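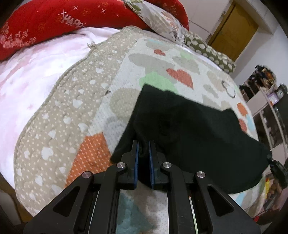 My grandmother mended in the evenings, after the dishes and before the radio play, and for most of my childhood I thought every family had a person who did that, the way every family had a person who could back up a trailer. I have been thinking about her a good deal since I started spending time with the repair circle in Lanlow, a town small enough that you can hear the feed store's screen door from the post office steps. Mending begins well before the needle, with the garment spread out flat where you can get a good look at it, and for most of us that means the bed: something black laid across a patterned quilt, one fold of it pinched up at the seam, and a long moment of wondering whether it's worth the trouble. The women and men I met in Lanlow would say it nearly always is, and they'd say it while already reaching for your sleeve.

The circle meets in the old Van Wyk dry goods store, where the long cutting counter still has a brass yardstick let into the wood. Marthinus Van Wyk, whose grandfather opened the place, kept the building when the business closed, mostly (he told me) out of stubbornness and because he couldn't face moving the shelves. He doesn't sew much himself. He replaces zippers, and only zippers, and he's so good at it that people drive in from Skinorach with ski jackets and tent flaps and once a whole canvas boat cover that took up the floor from the front window to the stove.

It was Annatjie Mnguni who got the thing going. She had moved back to look after her mother and found herself with a closet full of good clothes that each had one thing wrong. There was a wool skirt with a dropped hem, a coat whose lining had given way under the arm, and a black dress she loved and had stopped wearing over three inches of open seam. "Three inches!" she said to me, still cross with herself. "I'd been walking around that dress for two years." She asked at the library whether anybody taught that kind of thing anymore, and the librarian wrote down the phone number of Annatjie Adams.

So there are two Annatjies, which takes some getting used to. The town has settled on calling them by their last names, like ballplayers. Adams is the elder and the teacher. She worked 56 years as a seamstress, beginning in a uniform factory at an age she would rather I didn't print, and ending with wedding gowns in her own front room. She has a low voice and very quick hands, and she will take out your stitches in front of you without a word of apology. I know because she took out mine.

I had brought a pair of pants. The crotch seam had gone, as crotch seams do, and I had closed it with what I believed was a backstitch. Adams turned the pants inside out, ran her thumbnail along my work, and said, "Well, you were angry when you did this." Then she handed me a seam ripper and went off to see about the coffee, and I sat there undoing an evening's labor in the time it takes to eat a cookie. When she came back she showed me how to press the seam flat first, before sewing anything, and how to start a good inch behind the damage where the old thread is still sound. I'd been starting right at the hole. Most beginners do, she said, and then they wonder why it opens up again next door.

Black cloth is its own subject with this crowd, and I heard more opinions on it over one afternoon than I'd heard on the school bond all year. Bogdan Duda, who drove a fuel truck and took up darning after he retired, won't work on black after four o'clock in winter. He keeps a lamp with a bent neck at his end of the counter and slides a sheet of white paper inside the sleeve or the leg so the weave shows up against it. Mnguni chalks everything. Adams does it by feel and thinks the rest of them are fussing. They also disagree on thread, as black thread comes in more blacks than you'd suppose, some leaning brown and some blue, and an old garment that has faded wants a dark charcoal instead. Bogdan carries a little card wound with five of them and will hold it up against your coat without being asked.

Last October they held an open day and hung the finished pieces from the old store racks. Tshepo Mokgethi, who teaches shop at the high school and came in to fix the treadle on the Andano machine, ended up staying through supper and now brings students along. The teenagers like visible mending, big bright stitches on the knees of their jeans. Adams was brought up to believe a repair should be a secret between you and the cloth, and she watched this for several weeks with her lips pressed together. Then one evening she took a girl's jacket home and returned it with a patch over the elbow in red feather stitch, so even and so pretty that the whole counter went quiet, and Marthinus got up and put on another pot.

The circle charges nothing. There's a coffee can, and there has been almost $900 in it since spring, which they can't agree on how to spend. Mnguni wants better chairs. Bogdan wants lamps, naturally. Marthinus would like to have the front window reglazed before the cold comes, and he has the quote folded in his shirt pocket and brings it out now and then to smooth it on the counter.

I went home with my pants mended, properly this time, and with a paper of needles Adams pressed on me at the door. I've since done two pillowcases and the pocket of my husband's barn coat, and I've started looking at my mother's tablecloth, the one with the scorch at the corner, which Bogdan says can be rewoven if I'm willing to be patient and bring it in before noon.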